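本期闲话:我家的盘子,终于减下来了

各位早上好(或者晚上好,我知道有一半人是临睡前才点开邮件的)。上一期写完冰箱清理,回信比我想的多得多,有好几位都问同一件事:碗碟怎么办?锅可以卖,衣服可以捐,盘子却好像会在柜子里自己繁殖,一摞压一摞,最底下那只你可能三年没见过面了。那这期就聊盘子吧!

先交代一下我的底细。我从小在外婆家吃饭,外婆那一代人觉得盘子是家底,逢年过节要能摆得满满一桌。我结婚的时候她给了我一整箱,婆婆又给了一箱,加上自己上学时候在旧货摊淘的、公司年会抽奖抽到的、朋友搬家硬塞给我的,搬到现在这个小公寓时,光包盘子的旧报纸就装了两个大袋子。搬家师傅问我是不是开饭馆的,我还有点得意,现在想想真是不应该。

今年四月,厨房吊柜的一块隔板塌了。幸好是半夜,人没站在下面,但那一声响,我先生从床上直接坐了起来。碎了一些,没碎的我全部搬到餐桌上,铺了满满一桌,连椅子上都是。对着它们喝了一杯茶,我才下决心:隔板修好之前,先把该走的送走。

我的办法很土。把所有盘子装进纸箱,放在走廊,吃饭要用哪只就去箱子里拿哪只,用完洗好才准放回柜子。这样过了18天,柜子里有哪些,就是我们家真正在用的。结果很扎心,我最宝贝的那套金边大盘一次都没有出来过(不能进微波炉,洗的时候还要单独用软布,谁有那个耐心)。天天见面的反而是几只不值钱的浅盘,大小正好放一片吐司,或者一个切开的橙子。

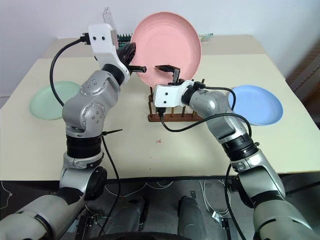
浅色桌面,粉色盘子

说到颜色,我以前是坚定的白盘派,总觉得白盘子不会出错。后来在Grgić那家小店(就是老读者都知道的那家,门口永远停着一辆蓝色自行车)看到一只带点颜色的,犹豫了半天才买。带回家才发现,淡淡的颜色对家常菜特别友好,炒青菜放上去精神得很,白米糕放上去也不会显得寡淡。不过红烧肉我还是用白的,酱汁沾在浅粉上,看着总有点奇怪。这纯粹是我个人的毛病,你们随意。

Mateja Spahić看完我的初稿,写了很长一封信来反对。她说大盘子绝对不能全部送掉,因为每年总有那么一次家里会来一大桌人,到时候去邻居家借,脸往哪儿放?我承认她说得有道理。最后我留了2只大的,一只装鱼,一只装饺子,其余的都走了。她回我一个字:“行。”我猜她还是不太满意。

再讲讲送去哪里,这部分问的人最多。成套的、没有缺口的,我拿去了Pravdale的周末旧物市集,摊位费24块,卖得很慢,但聊天聊得很开心。有位老先生站在那儿把每只盘子都翻过来看底,看完一只没买,跟我讲了半小时他年轻时在窑上做工的事。零散的我送给了Skuvbridge社区厨房,他们喜欢厚实能叠放的,薄的、带金边的请不要送,人家洗不过来。有缺口的别再盛饭了,垫花盆刚刚好,我阳台上的薄荷底下就垫着外婆那套里的一只,浇水的时候还能看见半朵牡丹。

补一句收纳的事。现在的盘子我是竖着放的,用那种最简单的铁丝架子,拿一只不会带动一整摞。唯一的坏处是深一点的盘子容易卡住,买之前请务必量一量柜子的深度,我就是没量,第一只架子买回来柜门关不上,只好拿去放锅盖了。叠着放也没问题,中间夹一张厨房纸,釉面不容易刮花。大的在下小的在上,这个大家都会,可我先生至今不会。

外婆那箱怎么处理,我想了最久。她人不在了,盘子又实在太多,最后跟表妹一人分了一半,我那一半再挑出最喜欢的放进日常的柜子里,天天拿来用。磕了就磕了吧。前几天早饭用的就是其中一只,上面是昨晚剩的葱油饼,我先生吃完抬头问,咱家什么时候买的新盘子?

下期想写抹布,或者写Iltier那条老街上磨刀的摊子,还没想好。你们家里有没有一只怎么都舍不得送走的盘子?直接回复这封邮件告诉我就行,能附张照片更好。来信我都会看,回得慢一点请别见怪,七月攒下的还有一小半没回完呢!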